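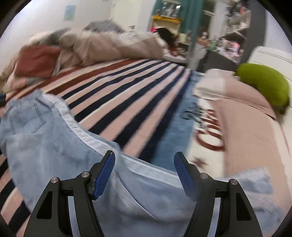 Textiles and Daily Life
Handout 4: Cotton Twill, Indigo and the Wear of Cloth

Read before the seminar. Bring the swatch card from Handout 2.

Weave

Denim is a warp-faced twill. The warp (the lengthwise yarns) is dyed and the filling (the crosswise yarns) is usually left white or undyed. Each filling yarn passes under two or more warp yarns, then over one, and the starting point shifts by one yarn on every row. This shift makes the diagonal line on the face of the cloth. The back is paler, as more of the filling shows there.

Right-hand twill climbs to the upper right on the face. Left-hand twill climbs to the upper left and often has a softer hand. Broken twill reverses direction at set points, so no single diagonal runs across the cloth. It was introduced to reduce leg twist, the tendency of a seam to wander toward the front after washing.

Chambray is often confused with light denim. It is a plain weave and has no diagonal. Check the swatch card with a hand lens if you are unsure.

Dye

Indigo does not dissolve in water. In the vat it is reduced to a soluble form, which is yellow-green, and the yarn is dipped and then lifted into the air. Oxygen turns the dye blue again. Repeated dips build a darker shade. In rope dyeing the color stays mostly near the outside of the yarn and the core remains white. This is called ring dyeing, and it explains most of what people like or dislike about faded jeans.

Fading

As the surface of the yarn rubs away, the white core shows. Places that rub most fade first: knees, hems, pocket edges and the ridges over seams. A side seam with its allowances pressed to one side has extra layers beneath it, and the raised part takes more abrasion than the cloth next to it.

Factory finishes copy this wear or speed it up. Stone washing uses pumice. Enzyme washing uses cellulase, which attacks the cotton surface. Bleach lightens the whole garment and weakens the fiber if left too long. Even pale blue across a pair of jeans usually points to a finish, though many years of washing can come close.

Case: the Driltside mill

The Driltside mill wove work cloth for the Cullard garment shops. Its pattern book lists 957 entries, mostly twills in 100 percent cotton. Read the extract in the course packet and note how the clerk describes shade. The terms "full," "half" and "sky" refer to the number of dips and say nothing about washing.

The Tevberg samples, in the second half of the packet, are later and include stretch yarns. We will get to those in March.

For the seminar

Sort your swatches into twill and plain weave. Mark the direction of each twill on the card. Write a paragraph on one worn garment you own, saying where it has faded and what rubbed against it. Photographs are fine but not required.

Reading: Singhal course packet, sections 2 and 4.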